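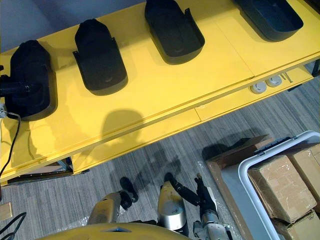 Robot Day at Maditz — what we saw and how it works

Our class got to go to the Maditz open day and see robots doing jobs. Lots of you in the younger grades asked what it was like so this is for you. I wrote it fast, sorry about the spelling.

First, what is a robot?

A robot is a machine that can sense things, decide what to do, and then move. All three. A toaster moves (pop!) but it doesn't look at your bread. A robot has to look.

Naima Amrani was our guide. She works on the robots every day and she let us ask anything. Someone asked if robots sleep. They don't, but they do get switched off at night and some of them need charging. So kind of.

How does it see?

With cameras. A camera takes a picture, and then another one, and another, really fast. The computer has to work out what is in each picture. You look at a box and just know it's a box. The robot's computer only gets a whole lot of tiny coloured dots — like if you put your nose right up against a TV.

To learn what a box is, it gets shown pictures of boxes. Big ones, squashed ones, ones with shiny tape on. Naima said they used 2,000 pictures just for boxes. Shiny tape is hard because the light bounces off it and the dots go all white.

Shadows are tricky too. When the robot leans over the table its own head makes a shadow, right in the middle. A little kid might jump at their own shadow. The robot has to learn that a shadow isn't a thing you can pick up.

How does it grab?

The hand part is called a gripper. The fingers are short and black. No thumb like yours! They squeeze together and open up again.

Try this at home. Put a thick pair of mitts on and pick up a coin. Then a cup. Then a sock. The coin was the worst one, right? You can't feel the edges. That's a bit like what a gripper has to deal with. Big light boxes are easier. Small flat things like caps, and thin things like pins, are much harder.

Squeeze too soft and it drops. Squeeze too hard and it's crushed. Ayman Hamdy showed us with a paper cup and his own hand, and the cup lost.

How does it know where its arm is?

Close your eyes and touch your nose. You can do it without looking, because your body knows where your arm is. A robot has little sensors in its joints that tell it how far each one has bent. The shoulder, the elbow, the wrist. Then the computer does the math and figures out where the gripper ended up.

Rania asked what happens if the math is wrong. Answer — it misses. Then it looks again and has another go.

Why is it so slow?

This was my question. I thought it would be super quick like in movies. Ayman said slow is safer while it's learning, and you can see what went wrong. Going fast comes later. He has watched it practise one move 525 times. The same move!! I got bored of my times tables after 2.

What about people's jobs?

Masanobu Nagano talked about this one. Some jobs are boring or hurt your back, like lifting boxes all day, and those are the ones they want help with. But people still have to plan the work, fix the machines and check things are done right. He said it's fine to wonder about it and even to worry a bit, and that grown ups argue about it too.

Rules if you go

Stay behind the line. Even if your hat falls over it.
Don't step on the cables. They carry power and messages.
If you hear "stop" everybody freezes, and somebody pushes the big stop button.
Ask before you touch. Mostly the answer is no.

Words to know

Sensor — a part that notices something, like light or bending.
Gripper — the robot's hand.
Joint — a place that bends.
Program — the list of instructions the computer follows.

Next open day is in August. You need a permission form signed, and closed shoes, no sandals. Bring a question. Rania is going agian and she wants to ask if it can tie a shoelace. I bet it can't yet.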